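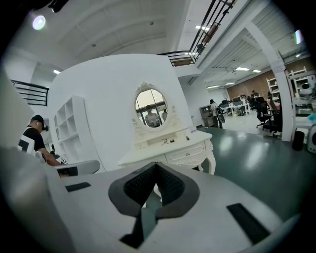

*Les pinces blanches de sortie dans la grande salle, côté coiffeuse.*

## Sornov, la pince qu'on tient à la main

Bon, depuis le temps que j'en parle, voici la page photo de Sornov ! Pour ceux qui débarquent : Sornov, c'est ma pince à main, un outil qu'on promène soi-même pour montrer un geste (attraper, poser, tourner) et qu'on rejoue plus tard sur un bras. J'ai commencé chez moi sur un coin de bureau, et puis j'ai fini par tout déménager à l'atelier partagé Cukow, parce que les voisins en avaient assez d'entendre l'imprimante tourner la nuit.

La galerie démarre doucement avec une seule photo, tout en haut. Cliquez dessus pour la voir en grand.

**Ce qu'on voit au premier plan**

Le gros morceau blanc, c'est le corps de la pince, avec au centre le patin souple gris foncé en V. J'en suis très contente, de cette forme en V ! La matière noire texturée qui le garnit accroche bien mieux que mes premiers essais en silicone lisse (une catastrophe, tout glissait, même une gomme). Le patin est à sa 19e version, et le moule vient de chez Resier, qui m'a dépannée d'une chute de bloc usinable.

**Et derrière**

Un copain d'atelier, casquette noire et petit appareil sombre devant le visage, la main tendue vers un autre élément blanc à marques noires. Ces motifs noirs servent au repérage, il faut les garder propres - une trace de doigt gras et le suivi part en vacances. Au fond, la coiffeuse blanche à pieds galbés avec son miroir ovale, que j'adore. J'aimerais bien essayer ses tiroirs un jour, les façades sont décorées et ça changerait des cubes en mousse.

**Quelques notes pour les bricoleurs**

- Poids de la pince complète : 546 g, sans le câble. Mon poignet réclame moins.
- Ouverture maximale : 152 mm.
- Impression du corps : 40 heures, en deux pièces collées.
- Carte de commande : une Mak, avec mon propre firmware dessus (le code est encore trop brouillon pour être partagé, patience).

La suite en mai, avec le nouveau patin et, si j'ai le courage, une poignée plus courte. Si vous avez une bonne adresse pour des vis M2 noires à tête plate, je prends, les commentaires sont ouverts !

Page mise en ligne le 9 mars 2018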